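Last updated March 2025

## Clearing and wiping down a large work table

These steps are for the long table in the back room at Osten. They work for any big flat top that gets used by more than one person.

**You need**

- two cotton cloths
- a bucket with 2 quarts of lukewarm water
- 10 drops of dish soap
- a tray for loose items
- 400 grit pad, only for dried glue

**Steps**

1. Open the door to the next room and switch on the ceiling light. Marks show up much better with light from two sides.
2. Put loose items on the tray. Don't sort them yet.
3. Brush crumbs and dust toward one short end and catch them in your hand or a dustpan.
4. Wet the first cloth, wring it out hard, and wipe in long strokes from the far edge toward you. Rinse the cloth after every four or five strokes.
5. Go over the edges and the underside of the lip. Fingerprints collect there.
6. Dry with the second cloth right away. A dark top shows streaks if it air-dries.
7. Crouch at one corner and look along the surface. Wipe any dull patches again.

For glue, lay a wet cloth on the spot for 16 minutes, then lift it with a plastic scraper. Use the pad last and press lightly – Ea Nørgaard went through the finish on the old table that way.

Now sort the tray. Things used every day go in the cabinet, the rest on the shelves in the next room. Leave the doorway clear while you carry.

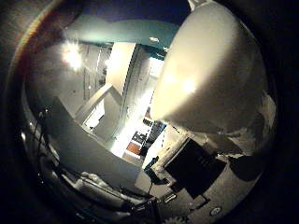 Let the top dry fully before you put paper on it. Questions about the finish go to Kidus Gebreyes.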